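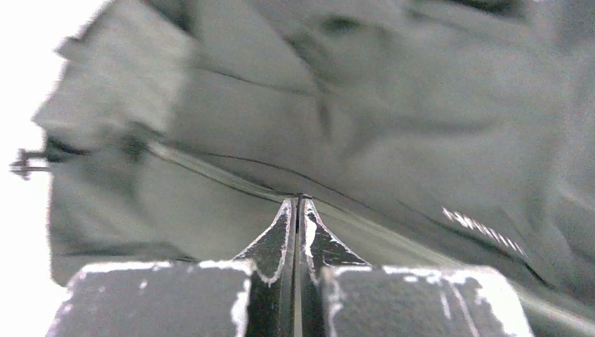

Let Them Fold the Laundry

Every December I am asked the same thing by a kind parent at our open evening, usually with a mince pie in one hand: why are the children teaching a robot to handle clothes when they could be building something that fights, or races, or at least flashes? I have been giving a muddled answer to that for years, so I thought I would sit down with a pot of tea and try to give a proper one (and it may take me a while, so do get yourself a cup too).

I have helped with the Stimier robotics club for longer than I care to add up. We did the fighting robots. We did the racing ones as well, and I can still hear the noise they made in the corridor. They were great fun and I would never say a word against them, except perhaps this one: after the first month or so, the same handful of pupils were doing all the work and the rest were cheering. A racing robot is mostly finished when you have built it. You put it on the track and it goes, and if you aren't the one holding the screwdriver there is very little left for you.

Clothes are another matter altogether. A block stays where you leave it and keeps its shape, bless it. A jacket has a sleeve that wanders off on its own, a collar that bunches up, pockets, seams, a hem that slides under things. Ask a pair of gripper fingers to take hold along a seam and you find out very quickly how much your own hands have been doing for you all these years without any thanks. I have watched a boy who could recite every part number in the cupboard go quite silent in front of a crumpled coat, and then his neighbour, who joined because her friend did, leaned over and said, "Go for the stitching, it's stiffer there." She irons her brothers' shirts, you see. She knew something he didn't, and from that afternoon she was as much a part of the club as anybody.

That is my whole argument, really, and the rest is me going on. A project about ordinary cloth lets in the pupils who know ordinary things.

Levente Kun, who runs the club and is far more organised than I am, puts it in terms of practice. Last year the pupils logged 2,104 attempts between them, and he keeps every one, good and bad, in a great long file that the older ones use for training. He had set them a target of 1,000 and thought he was being ambitious! What pleases me about that file is how many different initials are in it. When we raced, you could have written the drivers' names on the back of a bus ticket.

Now, my friend Lajos Medve disagrees with me, and he does it very well, so I ought to give him his turn. Lajos judges at the Rotisden cup and he thinks a club without a contest goes soft. Children need a date to work towards, he says, and a crowd, and the chance of losing. He also thinks (he said this over my own kitchen table, eating my own cake) that folding is a chore and that we risk boring the very pupils who would go on to become engineers. I take the first point. We do drift a bit in spring, when there is nothing coming up, and I wouldn't mind at all if Rotisden added a class for cloth handling one day. On the second I think he is simply wrong, and I have seen two pupils miss their bus over a sleeve.

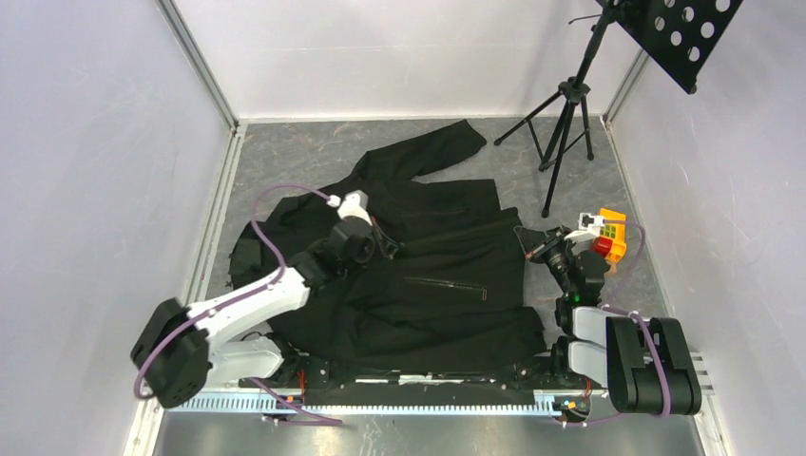

Does a club need two arms to do this sort of work?
One is plenty to begin with. A single arm can pick up a cloth and drag it straight, and pupils will learn a great deal from that, though folding a whole garment is much easier with a pair.

Money comes into it too, of course, and I won't pretend otherwise. Our Wernitard grant covered the first year and we have been careful ever since. But the cloth side of things costs next to nothing. When we asked families for old clothes we were given 95 pieces, and I had to find another cupboard. A racing club eats tyres and batteries. We get through a bit of washing powder.

So if you run a club, or are thinking of starting one, I would gently ask you to look at the chair in your bedroom with the clothes on it before you look at the catalogue. Come and see us if you're passing. Levente is there until five, and I'm usually somewhere about, looking for the other cupboard key.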